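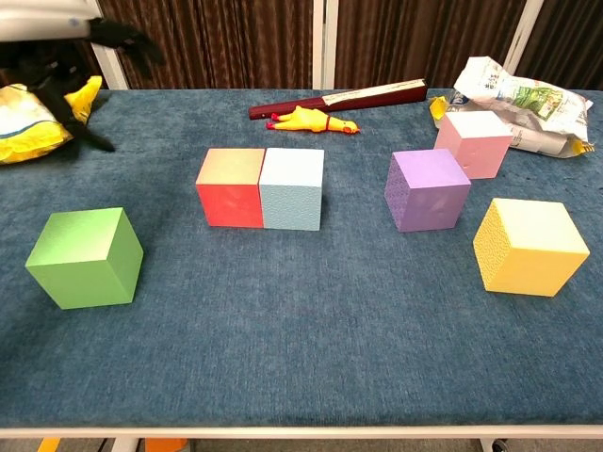
FOR IMMEDIATE RELEASE

Student Robotics Team at Kukeck Technical College Opens Registration for Foam Block Challenge

Second year of the contest adds a stacking round, a beginner class and a shared set of arm recordings

The student robotics club at Kukeck Technical College will hold its second Foam Block Challenge in September, the club announced this month. Registration is open now to teams from high schools, community colleges and four-year schools. The entry fee is $40 per team.

In the contest, a robot arm has to pick up colored foam cubes from a cloth-covered table and set them down where the judges ask. Teams bring their own control software and run it on the club's equipment. A run lasts 90 seconds. Points are given for each cube placed inside its target area, and points are taken away when a cube is dropped off the table or when the arm knocks over or moves something it was not asked to touch.

The table also holds everyday objects that are not part of the task. In practice these have included a rubber chicken, a folded hand fan and snack packaging. Their positions change between rounds, and teams do not learn the layout until their run begins.

"The first year, we used a bare table and nothing on it except cubes, and most of the teams were finished before the clock was," said Teodoro Alvarado, the club's president and a second-year student in industrial automation. "Then we put a bag and a toy on the table for fun at the end of the day and half of the programs stopped working. We decided that should be the contest."

Why foam

The cubes are soft and porous. A gripper that closes too hard will squeeze a foam cube and turn it in the fingers, so it comes down crooked. A gripper that closes too lightly will lose it on the way. Both kinds of mistake cost points, and neither one damages the hand or the table, so a team can get straight back to work after a bad run. 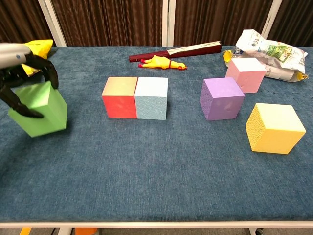

Color matters as well. Judges call out cubes by color, and under the lights in the practice room the top of a cube can look very different from its sides. The red top face tends to wash out to tan on camera. Several teams last year wrote software that looked for red from overhead and did not find any. The rules for this year tell teams about the problem and leave the solution up to them.

Cubes may start the run alone or touching a neighbor. When two cubes touch, the arm has to take one without carrying the other along. The club's own members count this as the hardest part of the contest, and they have spent most of the spring term on it.

New this year

The contest will have two classes. The open class follows last year's format with the added objects. The beginner class is for teams in which no member has worked with a robot arm before. Beginner teams may steer the arm by hand for the first half of the run and must switch to their own program for the second half. They are scored on both parts.

A stacking round has been added for the open class. Teams that reach the final will be asked to build a stack in a color order drawn from a hat. The stack has to stand on its own until a judge finishes calling the colors from bottom to top.

The club is also sharing its practice data. Over the past school year, members recorded 936 practice runs with the arm, including failed ones. Each recording comes with a short note written by the student who ran it. Registered teams will receive the full set along with the rule book, and may use it to train or test their software before they arrive.

"The notes are uneven," Alvarado said. "Some of them are a full paragraph on finger angle and some of them just say 'missed.' We left them the way people wrote them."

How the day works

Check-in opens at 8 a.m. in the automation lab. Each team gets one practice session on the arm in the morning and then two scored runs in the afternoon. The better of the two counts. The stacking final starts at 4 p.m. and is open to the public at no charge.

Software must be handed in before the first scored run. After that, teams may change settings such as grip force and arm speed, but they may not load new code. A team whose program fails to start may use its second run as normal. There is no third run.

Teams may have up to five members. One adult contact is required for each high school team and must be in the building for the whole day. Students may belong to only one team.

Teams do not need to own an arm to enter. The club has put together a simple practice kit list with the size and firmness of the cubes, the color of the table covering and the height of the table, so that teams can set up something close to it at home or at school. The kit list also names the kinds of objects that may turn up on the table, although judges may bring out something that is not on it.

Prizes and support

The winning open team will receive a gripper development kit from Plovora, a regional supplier of parts for small automation shops. The company will also send two engineers to serve as judges. The winning beginner team will receive a place in the college's summer automation workshop for each of its members.

Drustus, a local foam and packaging cutter, is providing the cubes. Teams may take one home after the event.

"We cut foam for shipping crates most of the week," said the company's shop manager. "The students came in with one of our scraps and asked if we could make it the same size on every side. They were very particular about the size."

Judges will also give an award for the best written log. Every team has to keep a record of what it tried, what did not work and what it changed. Logs are turned in at check-in and returned at the end of the day with comments. Last year's best log came from a team that finished near the bottom of the scoring table, and it is now used in the college's first-year programming course.

About last year's contest

The first Foam Block Challenge was won by Team Doãn, a group of community college students who entered with a program that paused before each pick, checked the position of the cube again and then moved. It was the slowest entry in the final and did not drop a cube. The team is expected to return this year in the open class. Its members have agreed to lead an online question session for beginner teams in the weeks before the event.

How to register

Team leaders can register through the club's page on the Kukeck Technical College site. The form asks for the names of team members, the class the team wishes to enter and a short description of any earlier robotics work. Teams that cannot pay the entry fee may ask for it to be waived by checking a box on the form. No further paperwork is needed.

The rule book and recordings will be sent to each team once its registration has been confirmed. Questions about rules should be sent in writing, so that the answers can be posted for all teams to read.

About the club

The robotics club at Kukeck Technical College is run by students and open to anyone enrolled at the college, in any program. Members meet in the automation lab during the school year and work on arm control, machine vision and gripper design.

Media contact: Teodoro Alvarado, Club President, Robotics Club, Kukeck Technical College. Reporters who wish to attend the contest or visit a practice session should contact the club ahead of time through the college's main office.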